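Home | Newsletter | Recipes | Kitchen Hire | Contact

Zurusora Kitchen News
23/01/2020

Small dishes first, cooking after

Many of you who come to our shared kitchen in Osside have asked for a text about how to set out ingredients before cooking. It was promised already in the last newsletter, and then the oven was in repair and I wrote about the oven. So now I write about the table.

When I learned to cook I took everything directly from the packets. I opened the flour, I closed the flour, I looked for the sesame and found it behind the tea. The pan was waiting and the garlic in it became brown, then black. My food was not bad, but I was always tired after it, and the bench was full of open bags. I also forgot things. One time I served a whole pot of soup without salt to guests who were very polite.

In our kitchen we now do all the small work at the table before we turn on any heat. It takes maybe ten minutes more at the beginning, and you feel it is slow. After a few meals you don't feel it any more. 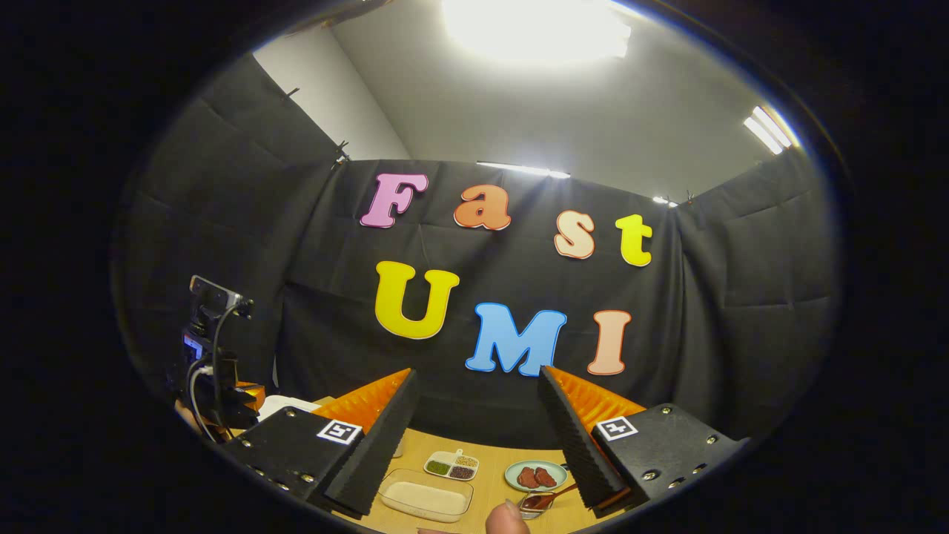
The dry ingredients are the part where most people need help, so I begin with them. Powder and seeds are light, they fly, they stick to wet fingers, and if they are mixed by accident you can't separate them again. For the small amounts I like a divided dish with low walls. The white one with four compartments has a bright green powder in one, tan seeds and dark seeds in two others, and light granules in the last, and the colours are so different that you don't need any label. If you have two things that look the same, for example fine salt and fine sugar, please do not put them in the same divided dish. Give one of them its own bowl in another colour, or put it on the other side of the table.

Things you use by the spoon or by the cup should have a box of their own. I prefer clear plastic, because you see from the side how much is left, and you don't need to lift it. The rectangular box I use at home holds 535 millilitres, and this is enough for 100 grams of rolled oats with good space above, so the spoon can go in without pushing everything over the side. Many people fill a box to the top. Then the first spoon makes a small mountain on the table. Leave the upper third free.

Raw meat goes on its own plate, and I want to be strict here. Choose a plate with some colour if you can, green or blue, and use this colour only for raw meat. In my home everybody knows that the green plate is not for bread. Pat the meat with paper towel, lay the pieces side by side and not one on the other, and put it on the table last of all, when you are ready to cook it. Until then it stays in the fridge, on the lowest shelf. Before you touch the seeds again, wash your hands with soap. The spoon for the marinade also stays with the meat and does not visit the other dishes.

About spoons in general. I lay one dry spoon beside the dishes and one small empty bowl next to it. The bowl is for the spoon to rest, for an egg shell, for the string from a package, for all these small things that otherwise you carry to the bin ten times. I took this habit from my grandmother's kitchen and I don't know a kitchen where it is not useful.

A seed mix for toast and porridge

Several readers asked for the recipe of the mix we had in our last open morning, so I give it in full. It makes 158 grams, and this fits into one middle jar.

100 grams white sesame seeds
40 grams black sesame seeds
12 grams dried seaweed, cut in very small pieces
6 grams fine salt

Put the white sesame in a dry pan on low heat. Move it all the time with a wooden spoon. When it smells like nuts and a few seeds begin to jump, take it out immediately onto a cold plate, since the pan is still cooking even when the stove is off. Then do the same with the black sesame, but be careful: you can't see if it becomes brown, so you must use your nose. Let both become completely cold. Mix with the seaweed and the salt. If you put the seaweed in when the seeds are warm, it becomes soft and chewy, and it will not be crisp again.

I keep the jar in a dark cupboard and we finish it in some weeks. It is very good on buttered toast with a little honey, also on plain rice, also on cucumber. A friend of the kitchen puts it on vanilla ice cream. I tried it and I will not try it again, but you may have another opinion.

Breakfast with the same system

The method works also for mornings, even if breakfast seems too simple for a method. With a toaster on the table, and a divided dish of things to put on top, each person can make their own plate and you are not the waiter. Spreads are wet and heavy, so they stay in their compartments more easily than powder, but they need a different spoon each. If there is only one spoon, all the spreads will taste of the strongest one by the end.

Place the toaster at the back, where sleeves don't touch it, and the toppings in front of it, close to where the people sit. Keep the cord behind and never across the table. A flat tray next to the toaster is practical for the finished slices. Don't put the slices in a pile, because the steam makes the lower ones soft. I stand mine against each other like a little roof.

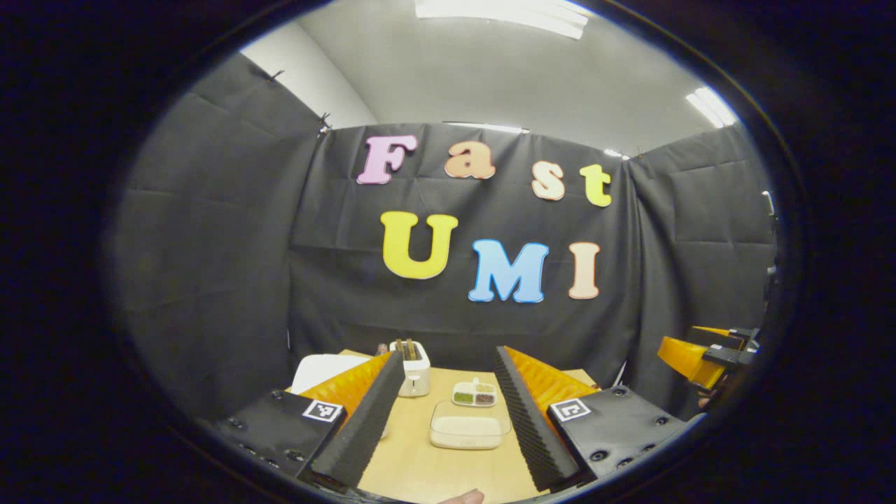
How long can I leave filled dishes on the table before we start?

Dry things such as seeds, oats and salt can stand for the whole morning if you cover them with a clean cloth. Soft cheese, cooked beans and anything with cream should come out of the fridge only when the guests are sitting down, and what is left goes back to the fridge directly after the meal.

One more thing about washing. Divided dishes have corners, and dry powder in a corner becomes like glue when water comes to it. Empty the dish over the bin first, wipe every compartment with a dry paper towel, and wash it only after this. A soft old toothbrush is the best tool for the corners. Clear plastic should not be scrubbed with the green side of the sponge, it makes it cloudy and then you lose the advantage of seeing inside. Warm water, a drop of soap, and let it dry with the opening down.

If you want to buy dishes, the shop Olmedo has white divided ones in two sizes, and I would take the smaller. The bigger one asks you to fill it. For the clear boxes I have Wedix at home, the lids close well, but any box with straight walls will do the same job. Round boxes waste space in the fridge.

The next cooking morning in our kitchen will be in February and the theme is dumplings, so there will be many small dishes on the table. Please bring an apron and one empty container with a lid to take food home. Tell us by email if you do not eat sesame or wheat, so we can set those apart from the beginning.

More from Kitchen News
The oven is repaired, and what we learned
Three soups for cold evenings
How to sharpen a short knife
Rice: to wash or not to wash
Our favourite jars and their lids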